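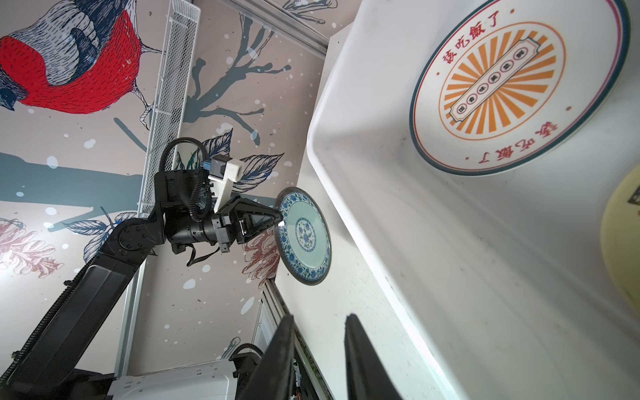

How to Wash and Put Away Patterned Plates Without Wearing Them Out

If you've collected a few printed plates over the years, you probably have a soft spot for them, and you'd like the teal to stay teal. I've been washing mine by hand since I moved to Dromerau, and I've settled into a routine that takes 12 minutes after supper, a bit more if there was gravy.

Scrape first, then fill a plastic tub with warm water and one squirt of dish soap. I use Saler, but any mild one will do. Slip the plates in one at a time — stacking them underwater is how rims get chipped. Wipe the middle in small circles, then go once around the edge with a soft cloth. Please keep the steel wool for your pans! 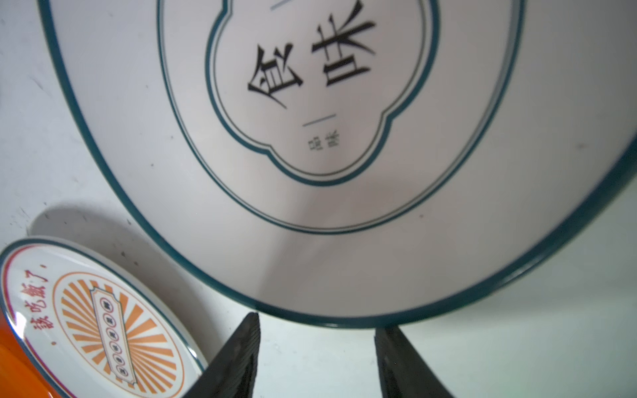
Care by Pattern

Plates with lettering, like the big one with 食味 printed inside a scalloped border, deserve a gentle hand right in the center. I go lightly over the characters and save the elbow grease for the plain white part. Banded rims, whether there's one line or two, like a cloth folded over the edge so both sides get wiped together.

Rinse, stand them in a rack, and let them be for a good while. Meanwhile, take care of the counter. Crumbs and grit will scratch the foot of a plate, and old gray smudges usually come up with baking soda on a damp sponge. Let the paste sit, wipe it off, and go over the spot again if you need to.

When everything is dry, stack by size with a paper napkin between plates (a pack of 50 lasts me ages) and put the heavy ones at the bottom.
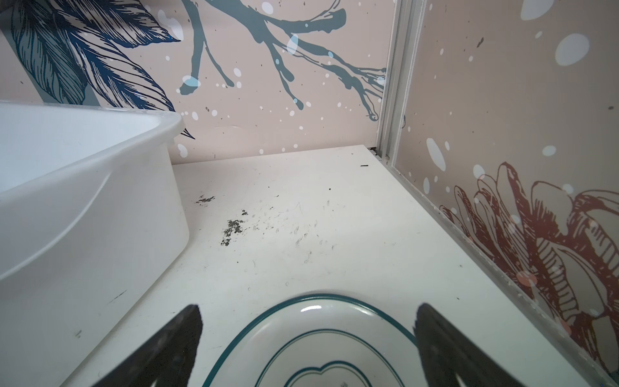

By the home care editor, Nyanda Kitchen Notes

Next month I'll get to teacups, and those stubborn brown rings at the bottom.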